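Chapter 6
Animal Models of Hearing Loss

Age-related hearing loss develops slowly, usually in both ears, and it affects high-pitched sounds first. Many patients notice the change only when conversation in a crowded room becomes hard to follow. By that stage, a large share of the sensory cells in the inner ear may already be damaged. These cells do not grow back in adult mammals, and current care relies mainly on hearing aids and cochlear implants.

Research into drug treatment depends on suitable animal models. The human inner ear is small, lies deep within bone, and cannot be sampled safely in a living person. Tissue donated after death is valuable, but it shows only the end of a process that may have lasted decades. A model allows the earlier stages to be studied as they unfold. 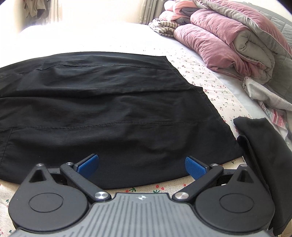
Mohcine Amrani cautions that a model should be judged by the question put to it. A mouse that loses its hearing at an early age may be well suited to the study of one gene and poorly suited to the study of aging. Readers should keep this distinction in mind throughout the chapter, particularly in Section 6.3, where the two uses are often confused in the older literature.

Three kinds of damage are considered. The first involves the outer hair cells, which amplify faint sounds. The second involves the stria vascularis, a tissue that maintains the chemical balance of the fluid inside the cochlea. The third involves the connections between the inner hair cells and the auditory nerve - a form of injury that may leave the standard hearing test almost unchanged. Most older patients show a mixture of the three, and the proportions differ from one person to the next.

The Farouk case series, which runs through this chapter, follows 844 adults who were tested at regular intervals. More than 57 of them reported difficulty with speech in noise despite normal thresholds at the first visit. Their records are used in the exercises at the end of Section 6.4.
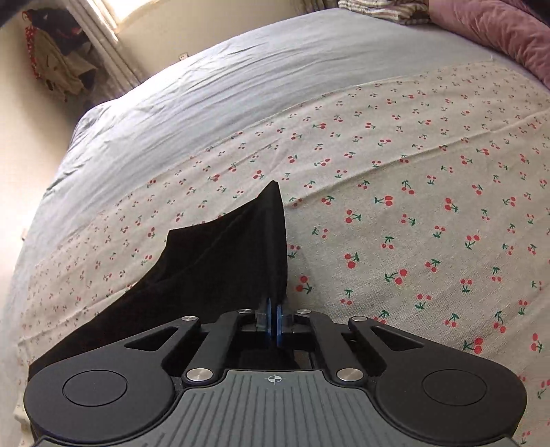 Kenza Badawi has argued that these patients are the ones whom existing models serve least well, and that tests of speech in noise should be given the same weight as threshold testing in future trials. Her position is discussed in Section 6.5, together with the reply by Driss Filali.

Students should review the structure of the cochlea (Chapter 2) before proceeding. Familiarity with the decibel scale and with the basic hearing test is assumed. Terms set in bold at first use are defined in the glossary.

6.1 The Aging Cochlea

The cochlea is arranged by pitch. Cells near its base respond to high frequencies, including those near 1000 hertz and well above, while cells near its tip respond to low ones.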